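**Outdoor rover practice, handout 4: working on open ground**
Notes by Impi Juntunen

Welcome back! Now we get to the good bit – driving outside. The Tometis course rules apply from the moment the drive power goes on, and open ground needs just as much care as a corridor.
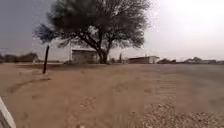
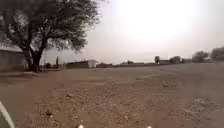 Rules for every run:

- Walk the route first. Note posts, trunks, low branches and any change from sand to stones.
- One driver, one spotter. The spotter holds the stop button and does nothing else.
- Keep 4 m clear of people and fixed objects. Inside that, walking pace only.
- Haze and glare can fool a camera. If the spotter and the screen disagree, stop.
- Test the stop button at the start and after each battery change.

Write every stop in the log, even the dull ones! I love reading these, and they're how we improve the rules.

For next time: read section 8 of the Clistilen field guide and bring a route sketch.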